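Fleece blanket

A fleece blanket is a soft, lightweight bed or lap covering made from a knitted synthetic cloth whose surface has been brushed up into a thick, fuzzy pile. It is one of the most common household textiles in the world, found on sofas, in cribs, in the back seats of cars and at the bottom of dog baskets, and it has become so ordinary that it is easy to forget how young it is. People have been keeping warm under wool for thousands of years, but the fleece blanket as most families know it has only been around since the last decades of the twentieth century.

Name

The word "fleece" first meant the coat of wool shorn from a sheep, usually in one piece, and in farming it still does. The name was carried over to the synthetic cloth on account of its look and feel, and this has led to a fair amount of confusion in shops over the years, with some buyers quite reasonably expecting a blanket that came off an animal. Labels in most countries must now list the fiber content, so a quick look at the tag along the hem will settle the matter. In everyday speech the same article may be called a throw, a snuggle blanket, a lap blanket or simply "the fleecy," and families tend to have their own name for it, often coined by the smallest person in the house.

Materials and making

Nearly all fleece blankets are made of polyester, and a good share of that polyester comes from recycled plastic drink bottles, which are washed, chopped into flakes, melted and drawn out into fine thread. The thread is knitted on large circular machines into a long tube of cloth full of tiny loops. The tube is slit open, dyed or printed, and then passed over rollers covered with fine wire bristles that catch the loops and pull them up into a fluffy nap. A last trim with a spinning blade, much like the one on an old push mower, evens out the surface.

Cloth brushed on one side only is cheaper and thinner. Cloth brushed on both sides is thicker and is the usual choice for better blankets. Knitted fleece does not unravel the way woven cloth does, so a blanket may be left with plain cut edges, though most makers finish them with a whipped stitch, a folded hem or a satin band — the last being much loved by babies, who like to rub it between their fingers as they fall asleep.

Several types are sold:

Polar fleece is the sturdy middleweight kind, with a slightly pebbly surface.
Microfleece is thin and smooth and packs down small.
Coral fleece has a longer, looser pile arranged in soft ridges.
Sherpa fleece has a curly, nubby side meant to look like lambswool, and is usually backed with a smoother cloth.

Warmth and comfort

The warmth of a fleece blanket comes mostly from air. The raised fibers hold a layer of still air close to the body, and still air is a very good insulator. Polyester itself takes up hardly any water, so the blanket stays fairly light when damp and dries much sooner than wool or cotton would. The weak point is wind, which blows straight through the open knit and carries the warm air off with it. Anyone who has sat through a chilly outdoor ballgame with only a fleece over the knees will know the feeling, and a tightly woven outer layer on top makes a surprising difference.

Patterns and printing

Plain colors and plaids sold best in the early years, but printed designs soon took over a large part of the market, especially for children. The pattern is generally printed before the final brushing, so that the color sits partly down in the pile and the outlines come out a little soft. For this reason designers favor bold shapes, strong contrasts and simple faces. Bears, dinosaurs, stars, snowflakes and penguins have all stayed popular for many years, and winter animals in particular sell well outside the cold months, as gifts for new babies.

The textile writer Radwa Alaoui, whose household history Under the Covers was published by Dolside on May 27, 2019, gives a whole chapter to children's prints. She describes going through the pattern books of the El Khatib mill, which held 3,443 designs for blanket cloth, of which 2,788 were meant for the nursery. In her view the brightly printed fleece did for the bedroom what the picture book had done for the bookshelf, giving small children something of their own to choose and be fond of.

Use as a comfort object

Many young children become attached to one particular blanket and want it close by at bedtime, on trips and when they are feeling poorly. Fleece is a frequent favorite, being soft and light enough for a toddler to drag from room to room. Parents are often advised to buy 2 of the same design and swap them now and then, so that both wear at the same pace and smell equally of home. Loose blankets of any kind are not recommended in the crib of a baby under twelve months old.

Care

Fleece blankets can be machine washed in cool or warm water, ideally at 30 degrees Celsius, with a mild detergent. Fabric softener coats the fibers and flattens the nap, and is best left out. High dryer heat can harden the tips of the pile, and ironing will melt them. Little balls of fiber, known as pills, form with wear and may be shaved off with care.

Washing also releases very fine plastic fibers into the drain water, a matter of growing concern. Full loads, shorter cycles and filter bags all help to cut down the shedding.

See also: Bedding; Comfort object; Polyester; Quilting; Throw (textile)
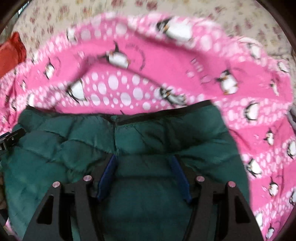 A pink fleece blanket with a print of penguins and white dots, under a quilted garment.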